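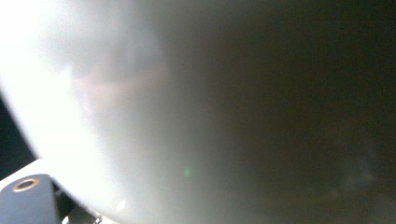
About Tallulell

Hi, and welcome! I'm the person behind Tallulell, a little shop for plain, useful tableware (bowls mostly, but I do get carried away with cups). I started in February with 2 shelves in a back room in Vevano and a very patient delivery driver.

Everything I sell gets tried out at home first. I eat my cereal out of it, I stack it, I wash it far too many times, and if I'm still fond of it after 6 weeks it goes in the shop. I've turned down some real beauties that way!
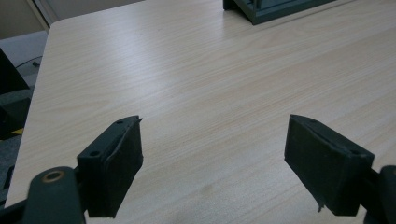

Pale wood grain, just how I like a tabletop.

I like simple tables too, the kind you can spread dinner or homework across without fussing over a few marks. I'm hoping to add some to the shop, so watch this space.

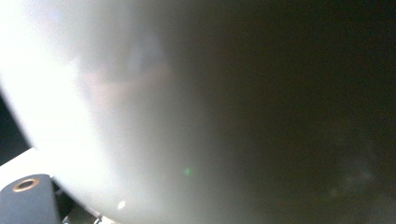

Come and say hello

You'll find me at 256 Geddes Lane, up the steps beside the Tomau bakery. Ring the bell and give me a minute to get to the door, and bring your bowl questions. I love those!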